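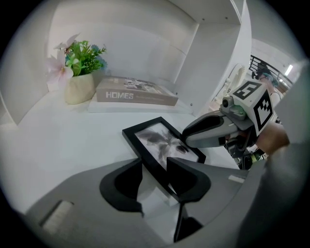

Chapter 4
Folding and Enclosing the Business Letter

Terms introduced in this chapter: address block, C-fold, Z-fold, crease, panel, grain direction, window envelope, tap test

4.1 Scope

The previous chapter dealt with the placement of the date line, inside address, salutation and signature block on a single letter-size sheet. This chapter covers what happens to the sheet between printing and mailing. Folding is usually treated as a clerical matter, but the position of the folds limits where the address block can go, and it has to be settled before the template is drawn up.

The running case is Coson, a supplier of office fittings that mails 4,000 account letters every April. Its template was prepared by Tracey Wainwright and printed on 20 lb bond, equivalent to 75 grams per square meter. The letters go out in window envelopes. Readers who use the Stevance workbook will find blank copies of the template at the back.

4.2 Panels and creases

A letter-size sheet folded twice across its width gives three panels. In the C-fold, the bottom panel is turned up and the top panel is brought down over it, so that the text is enclosed. In the Z-fold, the two outer panels are turned in opposite directions, and the top panel stays exposed with the address facing out. The Z-fold is the one used with a window envelope.

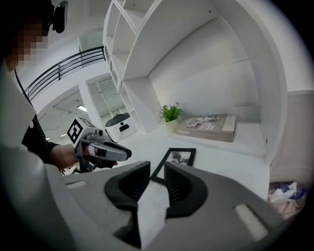
A crease is a line along which the fibers of the sheet have been permanently bent. It is sharper when it runs with the grain and rougher when it runs across it. Heavy stock should be scored before folding. The term should be kept apart from "fold" in the loose sense: the white cloth held in the photograph hangs in soft folds, and none of these would serve as a panel edge. Paper for mailing needs a fixed line that can be measured from the top of the sheet. In this book "fold" always means a fold made at such a line. 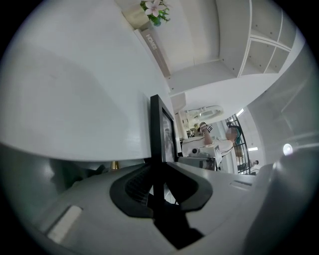

Why does the address sometimes slide out of view in a window envelope?

The folded sheet is shorter than the inside of the envelope, and it moves by the difference. The address block must stay fully visible when the sheet rests against any side. This is checked with the tap test, in which the filled envelope is tapped on each of its 4 edges and the window is read after each tap.

4.3 Tolerances

Two quantities are needed: the play, or free movement of the folded sheet in each direction, and the clearance, or blank space between the address block and the window edge. Clearance must exceed play on every side. Hrvoje Grgić's method, used in Exercise 4.2, measures both with the envelope sealed.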